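Sutolness launches shared snack table kit for small workplaces

13 November 2025

Canadian office supply firm Sutolness has released a snack table kit for workplaces that have a spare table but no kitchen of their own. The kit, called Britix, goes on sale today through the company's website and at the Halvorsen showroom in Flaldale.

Britix is a plain set of tableware and cloths: one frosted plastic bowl, one shallow tray with raised sides, one light-coloured towel and one navy cloth. It is meant for offices where people now keep packaged snacks in desk drawers or in an open carton beside the printer.

The kit grew out of a trial that began in June, when Sutolness placed sets in 49 small offices and asked staff to use them however they liked. The offices ranged from a two-person bookkeeping practice to a surveying firm with 80 employees. Each was given the same pieces and a one-page sheet on setting up, restocking and clearing away.

"Most of these places already had the snacks," said Ylva Dalen, product manager at Sutolness. "They didn't have a spot for them. Things got put down wherever there was room, and then someone needed the table for a meeting and it all went into a box."

The trial offices tended to settle on the same arrangement. The bowl took the bulkier packets, and the tray was used for bars and sticks that would otherwise slide under everything else. The towel and the navy cloth stayed on the table, one for hands and one for wiping down.

Bowl, tray, towel and navy cloth on the table, with packaged snacks:

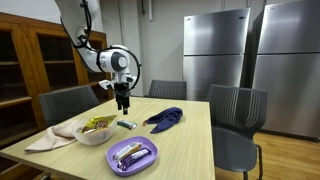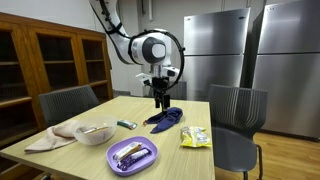
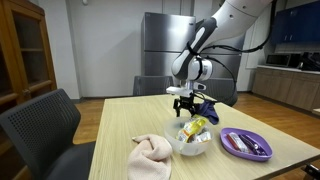
Sutolness changed two things after the trial. The tray was made slightly shallower at the request of offices that wanted to see the labels without picking anything up, and the towel now has a hanging loop sewn into one corner. Several offices had also asked for a lid for the bowl. The company tested one and dropped it, as the lids were mostly found under the table or in a cupboard by the second week.

The bowl and tray can be washed by hand or on the top rack of a dishwasher. The cloths go in a warm wash and should be kept out of the dryer for the first two washes. Sutolness recommends that offices with members who have food allergies keep to sealed, single-serve packages and leave the ingredient list facing up where there is one.

Linnea Eide, office coordinator at a trial site in Flaldale, said her team had kept its set after the trial ended.

"We restock at the start of the week and clear it before the cleaners come in," Eide said. "It's a bowl and a tray, so I wasn't expecting much. But the meeting table gets wiped now, and I don't find wrappers in the pen cup any more."

The first production run is 980 kits. Of these, 407 have been set aside for offices that joined the waiting list over the summer, and those orders will be filled first. The rest are available now in lavender, with a grey tray to follow once the first run has sold. Replacement cloths can be ordered separately in any quantity.

Snacks are not included. Sutolness said it had looked at selling a filled version and decided to leave that choice to the people eating them - tastes in the trial offices varied too widely for one assortment to work.

Offices that took part in the trial may keep their sets at no charge and can exchange the older tray for the new one until the first run is sold out. Exchanges are handled at the Halvorsen showroom or by mail, with a prepaid label supplied on request.

About Sutolness

Sutolness designs and sells tableware, storage and break-room goods for small workplaces. The company is based in Flaldale, where it has its design office and warehouse. Its products are sold directly and through the Halvorsen showroom.

Media contact

Ylva Dalen, Product Manager, Sutolness
Sample kits are available to trade and workplace publications on request.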